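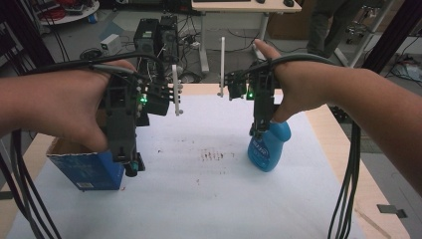 How to Gather Good Hand-Held Gripper Demonstrations for a Small Tabletop Task

By the Irker workshop notes desk
September

Print this page | E-mail to a friend

If you have never collected demonstrations before, you may think the hard part is the training. I thought so too, and then I spent a whole summer throwing away bad recordings. So pour yourself some coffee and let's go through how we do it at Irker, from bare table to finished set.

Pick one small job. Ours was getting a plastic bottle into an open box with two hand-held grippers, one for each hand. You want something you can explain to a friend in one breath, because you are going to do it over and over, and so is everyone who helps you.

Cover the table. We lay white paper over the top and change it when we start a new batch. Smudges are fine, and I would even say leave a few, or the model gets used to a spotless sheet it will never see again.

Start the recorder and check both grippers before you touch anything. On our Drusix pair we wait for the status light on each one, then open and close the jaws fully three times. Skip this and the jaw readings drift, and you won't find out until you plot them (ask me how I know!).

Tame the cables. Let them loop over the backs of your hands and hang toward your elbows, with enough slack that you can reach the far corner of the paper without a tug. A tug shows up in the data as a little jerk, and the model will happily learn it.

Now do the job, slowly. Come down to the neck of the bottle, stop for a beat, close, lift, and carry it over to the box. Keep the other gripper near the box so it can steady the side or hold a flap back. Try to move at the same pace the whole way through — I hum, which my coworkers put up with.

When the bottle is in, open the jaws, back away and hold still for a moment before you end the take. Then move the box and the bottle to new spots. Small changes are good, big changes are good, and the same spot twice in a row is a waste of your wrists.

We record 54 takes to a batch and then rest. Our first usable set had 2000 takes in it, picked out of 2141 recorded. Most of the ones we dropped were fumbled grasps with no recovery. If you fumble and then fix it, keep the take! The model needs to see how to get out of trouble.

Last of all, watch the batch back the same day and name the folders while you still remember what went on. We use the Dallell naming sheet, but any plain scheme will do if you stick to it.

Comments (3)

debnath_fan: Do you trim the still part at the end or leave it in?

Irker workshop notes desk: We leave 7 frames and trim the rest.

slowhands: Tried the humming. My takes are much more even now, thank you.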